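Ralell small oval basket: a review after a winter of use

I bought mine in February, when the old bread basket finally gave up its handle, and I have been meaning to write a few lines about it ever since. My neighbour Jana Hagedorn had one on her hall shelf and I'd admired it often enough that she told me (quite kindly!) to go and get my own. Flovisside had them in by the till, so home it came, along with a soft pink ball that I really didn't need.
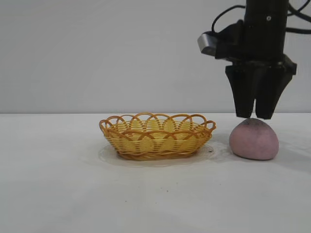
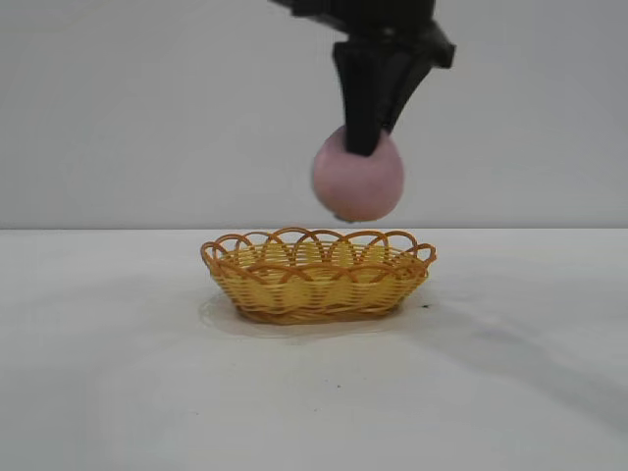 The yellow basket on a white tabletop, the pink ball beside it in the first picture and held above it by a black gripper in the second.

Is it sturdy enough to be used every day?

For light things, certainly. Mine has held clothes pegs, satsumas, balls of wool and a great many unopened letters, and it has kept its shape through all of them. I wouldn't put a bag of potatoes in it, but then I don't think anyone would want to, with a basket as small as this.

What I like best is the colour. It's a warm yellow that cheers up a pale room without shouting at you, and on a grey morning I'm glad of it. The weave has a bit of a shine as well, so it wipes over nicely with a damp cloth, although crumbs do get down between the strands and you'll want an old toothbrush for those. The oval shape suits a narrow windowsill far better than the round Albers one I had before, which was forever hanging over the edge and ending up on the floor.

Now for the grumbles. There was a rough end sticking out on the inside of mine, and it caught on a good cardigan before I thought to snip it off. I'd also have liked a second size, a bit deeper, for the wool, and when I asked in the shop they said there wasn't one and they hadn't heard of any plans. A pity, as I'd have bought it there and then.

As for the ball, it's a dusty sort of pink and rather soft, and I keep it in the basket by the telephone for squeezing during long calls. It does show every mark, so don't expect it to stay pretty.

I've since bought 2 more of the baskets, one for my sister and one for the bathroom.

Ingeborg Bauerfeind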